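The Voice in the Druruvus

Yupin Yimyam collected the car from the Somboon dealership in Domholm with 277 miles on the clock. It was a Druruvus estate, grey, and the man at the desk said the software was a test version and she should write down anything odd.

She was paid for this. She drove the car to work and back, talked to it, and filled in a form at night.

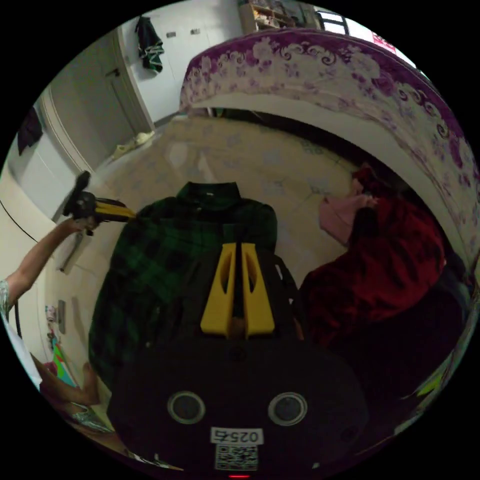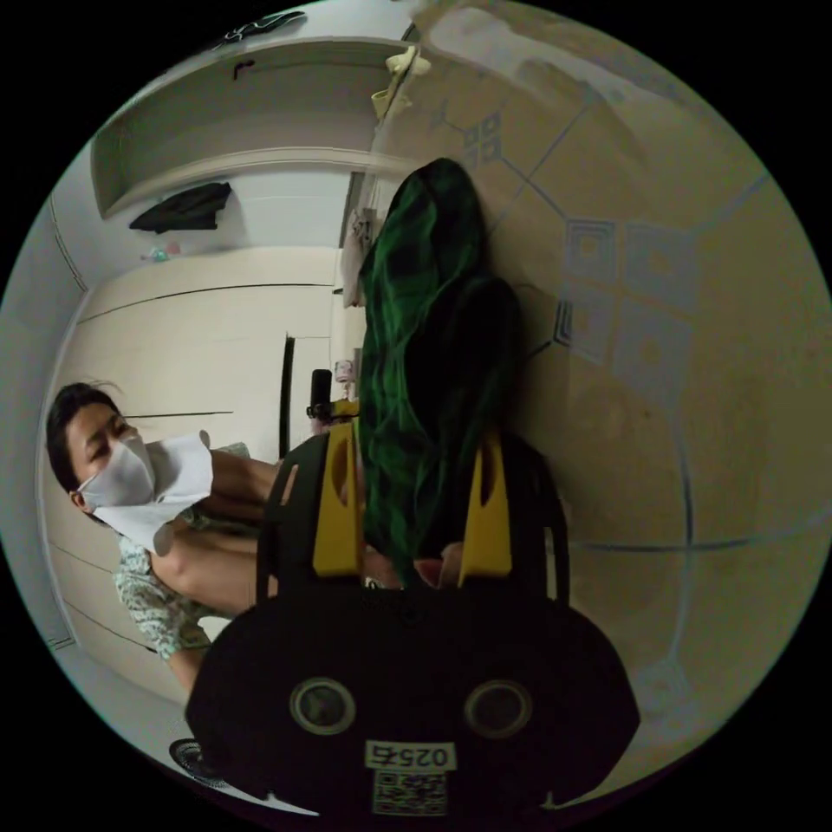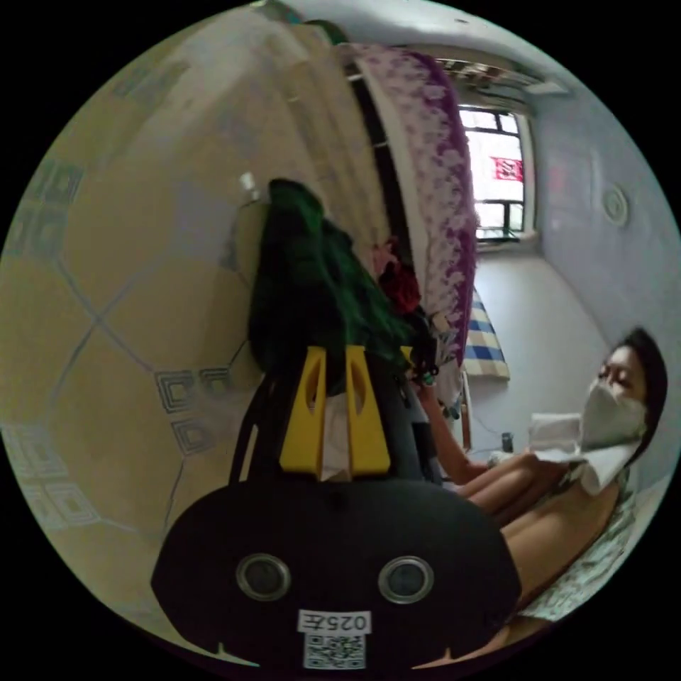 Clothing on the bed in the first picture; dark green cloth in the second and third.

The voice was called Stolatel. It could change the radio, read out messages and set the heating. On the first morning she asked it for the traffic and it told her there was a queue at the ring road. There was.

"Would you like the other way?" it said.

"What's the other way?"

"Past the reservoir. It is four minutes longer."

"Then no."

"All right," said Stolatel.

She wrote on the form: offered a slower route. Under Severity she put Low.

The next day it offered the reservoir again, and the day after that. She tried clearing the saved routes. She tried the reset in the manual, holding down the two buttons on the wheel until the screen went blue. When it came back it had forgotten her name and the seat position, and it asked whether she would like to go past the reservoir.

She rang the support line and waited with the phone on the kitchen table while the rice cooked. A young woman came on and asked for the version number.

"Ends in 481," Yupin said.

"And what's it doing?"

"It wants to go past the reservoir."

She could hear typing. "Is there a place you stop at there? Sometimes it learns a stop."

"I've never been."

"It might have come from the driver before you."

"They told me there wasn't one."

"There's usually one," the young woman said. "Somebody has to do the first couple of hundred. I'll put a ticket in."

On 29th April Yupin left work early with a headache. The ring road was clear. Stolatel read her a message from her sister about a birthday, and she dictated an answer, and it got one word wrong and she let it go.

"Would you like the other way?" it said at the lights.

She looked at the map. The line went out through some fields and round the edge of the water.

"Go on, then," she said.

The road was narrow and needed mending. After the second bend Stolatel turned the radio down, and she had not asked it to. A little further on it said, "Parking on the left."

There was room for two cars and a bin. She pulled in and switched off. The water was flat and brown, and on the far side a man was throwing a stick for a dog. She put the seat back a bit. The screen stayed lit for a minute and went dark.

She slept for half an hour, which she never did in the day. When she woke her headache had moved to one side. The dog had gone.

"Home," she said, and started the engine.

"Four minutes longer," said Stolatel.

That night she got out the form. She wrote the time and the mileage. Under Fault she wrote: radio volume. She thought about Severity, left it blank, and went to ring her sister.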